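8월 7일 목요일

클로미츠 다음 시즌 패치 노트가 올라왔다. 퇴근길 지하철에서 읽다가 내릴 역을 지나쳤다. 재미있어서 그런 건 아니고, 같은 문단을 세 번 읽어도 무슨 생각으로 쓴 건지 이해가 안 돼서였다.

문제의 문단은 제작 개편이다. 다음 시즌부터 연금과 대장장이, 재봉이 전부 '공방'이라는 하나의 시스템으로 합쳐진다. 숙련도는 공용이 되고, 재료는 등급만 맞으면 서로 대체할 수 있고, 실패 확률은 없어진다. 대신 하루에 쓸 수 있는 '작업력'이라는 게 생긴다. 최대치가 80이고, 상급 물약 한 묶음에 6이 든다. 개발진 설명으로는 "제작의 진입 장벽을 낮추고 모든 모험가가 공방의 즐거움을 누릴 수 있게" 하려는 거란다.

나는 이 게임에서 연금만 4년을 했다. 그러니까 이 글은 당연히 편파적이다. 그 점은 감안하고 읽어 주시길.

먼저 인정할 건 인정하자. 지금 제작 시스템이 좋다는 얘기는 아니다. 대장장이는 중반 구간이 사막이나 다름없고, 재봉은 가방 말고는 팔 물건이 없다. 연금도 레시피 창이 엉망이라 새로 시작한 사람이 뭘 먼저 올려야 하는지 도무지 알 수가 없게 되어 있다. 손을 봐야 한다는 데는 나도 찬성이다. 문제는 고장 난 곳이 재봉인데 왜 멀쩡하게 돌아가던 연금을 뜯어서 재봉 옆에 갖다 붙이느냐는 거다.

지금 연금이 재미있는 이유는 단순하다. 재료마다 성질이 다르다. 같은 3등급 약초라도 늪지에서 캔 것과 고원에서 캔 것은 변이 확률이 다르고, 그래서 어디서 캐서 무엇과 섞느냐가 실력이 된다. 드루르빌 서버 경매장에서 늪지 약초가 고원 약초보다 늘 비싼 것도 그 때문이다. 그런데 등급만 맞으면 대체가 된다고? 그러면 늪지에 갈 이유가 사라진다. 다들 캐기 제일 편한 시작 마을 뒷산에서 캘 거고, 거기에는 이미 자동 사냥 캐릭터가 줄을 서 있다.

여기까지 쓰고 혹시 내가 너무 예민한가 싶어서 길드 채팅에 물어봤다. 우리 길드에는 외국에서 접속하는 사람도 몇 있는데, 그중 Henk Smits가 번역기를 돌려 가며 길게 답을 해 줬다. 요지는 "너는 연금으로 돈을 벌었으니까 싫은 거고, 나는 연금을 못 해서 물약을 사기만 했으니까 좋다"는 것이었다. 반박하기가 어렵다. 어렵지만 그래도 해 보겠다.

헨크 말대로 새 시스템에서는 누구나 물약을 만든다. 그런데 누구나 만드는 물약은 아무도 사지 않는다. 아무도 사지 않으면 약초 값이 떨어지고, 채집으로 먹고살던 초보들이 제일 먼저 손해를 본다. 지금 드루르빌에서 갓 시작한 사람이 첫 탈것 값 4000골드를 모으는 방법은 사실상 약초 채집밖에 없다. 개발진이 그 초보들에게 대신 뭘 줄 건지는 패치 노트 어디에도 없다. 내가 못 찾은 걸 수도 있으니 찾은 분은 댓글로 알려 주시길. 진심으로 궁금하다.

그리고 작업력. 나는 이게 제일 수상하다. 실패 확률을 없앤 자리에 하루 제한을 넣은 건데, 이 회사가 하루 제한을 넣을 때마다 그다음 시즌에 무슨 일이 있었는지 다들 기억할 것이다. 낚시 피로도 때가 그랬고 탐험 입장권 때가 그랬다. 처음에는 "건강한 플레이 습관을 위해서"라고 하더니 두 달쯤 지나니까 상점에 피로 회복제가 올라왔다. 작업력 회복제가 나온다는 증거는 아직 없다. 그건 분명히 해 둔다. 다만 11월쯤 상점 메뉴에 못 보던 병이 하나 보이더라도 나는 놀라지 않을 예정이다.

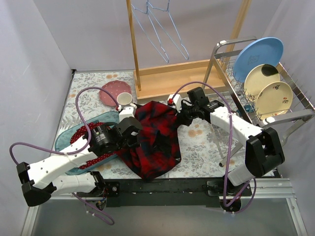 사진 출처: 블로그 자료 사진

공식 게시판 반응도 좀 읽어 봤다. 내가 볼 때 댓글이 583개였는데, 절반은 읽다가 포기했다. 찬성하는 쪽 논리는 대체로 이렇다. 제작은 원래 전투를 보조하는 콘텐츠니까 간단할수록 좋다, 물약 하나 마시려고 경제학을 공부해야 하느냐. 이해는 한다. 나도 레이드 가기 직전에 물약이 떨어졌는데 경매장 값이 두 배로 뛰어 있으면 욕이 나온다.

그런데 그 논리대로라면 제작을 아예 없애고 상점 NPC가 물약을 팔면 된다. 그게 제일 간단하다. 개발진도 차마 그렇게는 못 하니까 공방이라는 이름을 붙이고 버튼을 하나 만들어 놓은 것 아닌가. 재료를 넣고, 버튼을 누르고, 막대가 차는 걸 본다. 실패도 없고 변이도 없다. 이걸 '공방의 즐거움'이라고 부르는데, 내가 공개 테스트 서버에서 한 시간 동안 해 본 바로는 막대가 차는 동안 휴대폰을 보게 된다.

테스트 서버 얘기가 나온 김에 조금 더. 직접 해 보고 괜찮았던 것도 있다. 레시피 검색이 생겼다. 드디어. 재료 이름을 치면 그걸로 만들 수 있는 게 다 나온다. 창고에 있는 재료가 가방으로 옮기지 않아도 바로 인식되는 것도 좋다. 이 두 개만 지금 시스템에 그대로 넣어 줬으면 나는 박수를 쳤을 것이다. 박수 칠 준비가 다 되어 있었는데.

괜찮지 않았던 건 이렇다. 변이 물약이 통째로 사라졌다. 목록에서 '콜레 비약'을 찾아봤는데 없었다. Collet 지역 평판을 끝까지 올려야 배우는 그 레시피 말이다. 나는 그 평판을 작년 겨울 내내 올렸다. 매일 저녁 같은 다리 위에서 같은 거북이를 잡았다. 보상안에는 "기존 희귀 레시피는 공방 장식으로 전환됩니다"라고 되어 있다. 장식이란다. 벽에 거는 액자다. 거북이 수백 마리가 액자가 됐다.

이 대목에서 Ward De Haan의 영상 이야기를 안 할 수가 없다. 클로미츠 제작 쪽으로는 꽤 오래 영상을 올려 온 사람이고, 나도 초반에 그 사람 공략을 보고 컸다. 이번 개편에 대해서는 "일단 지켜보자, 숫자는 조정될 수 있다"는 입장이던데, 나는 여기에 동의하지 않는다. 숫자가 문제였으면 나도 지켜봤을 것이다. 작업력 최대치가 얼마고 물약 하나에 얼마가 드는지는 패치 한 번이면 바뀐다. 하지만 재료의 개성을 지우기로 한 건 숫자가 아니라 방향의 문제고, 이 회사가 방향을 되돌린 적이 있었나? 내 기억에는 한 번도 없다. 탈것 통합 때도, 속성 저항 삭제 때도 게시판이 뒤집어졌지만 결국 그대로 들어왔다.

물론 나도 틀린 적이 많다. 속성 저항 삭제는 나도 그때 이 블로그에 길게 욕을 썼는데, 지나고 보니 없어진 게 나았다. 가방에 저항 장비를 네 벌씩 넣고 다니던 시절로 돌아가라면 못 돌아간다. 그 글은 아직 안 지웠으니 찾아서 놀리실 분은 놀리셔도 된다. 그래서 이번에도 반년 뒤에 내가 민망해질 가능성이 없다고는 못 하겠다. 다만 저항은 있을 때도 재미가 없었고, 연금은 지금 재미있다. 내가 보기에 그 차이는 크다.

친구 하나는 이참에 Giretti로 넘어오라고 한다. 거기는 제작이 훨씬 복잡하고 재료에 유통기한까지 있다고. 체험판을 받아서 주말에 해 봤는데, 약초가 가방 안에서 썩는 걸 보면서 내가 원하던 복잡함은 이쪽이 아니라는 걸 알았다. 한 번 접속을 거르면 창고가 퇴비가 된다. 직장인이 할 게임은 아니다. 그 친구는 익숙해지면 괜찮다는데, 이 친구는 무슨 게임이든 그렇게 말한다.

그래서 당장 뭘 할 거냐면, 일단 창고의 변이 재료를 시즌이 끝나기 전에 다 써 버릴 생각이다. 전환 비율을 보면 변이 재료도 일반 3등급으로 바뀌는데 그렇게 넘기기에는 아깝다. 혹시 비슷한 처지의 연금술사가 있다면 지금 만들어서 물약 상태로 갖고 있는 쪽을 권한다. 완성된 물약은 그대로 남는다고 패치 노트 맨 아래 작은 글씨로 적혀 있다. 물론 이것도 본 서버에 들어올 때까지는 모를 일이다. 작년에도 그대로 남는다던 낚싯대가 사라졌다가 2주 뒤에 우편으로 돌아왔으니까.

콜레 비약은 마흔 병쯤 만들 수 있을 것 같다. 팔지는 않을 거다. 헨크가 몇 병 달라고 하길래 공방에서 만들어 드시라고 했다. 그랬더니 거북이 이모티콘만 잔뜩 보내왔다.

다음 글에서는 테스트 서버 재봉을 써 볼 생각이다. 가방 말고 팔 게 생겼는지 확인해 보려는데, 첫인상만 보면 여전히 가방이다.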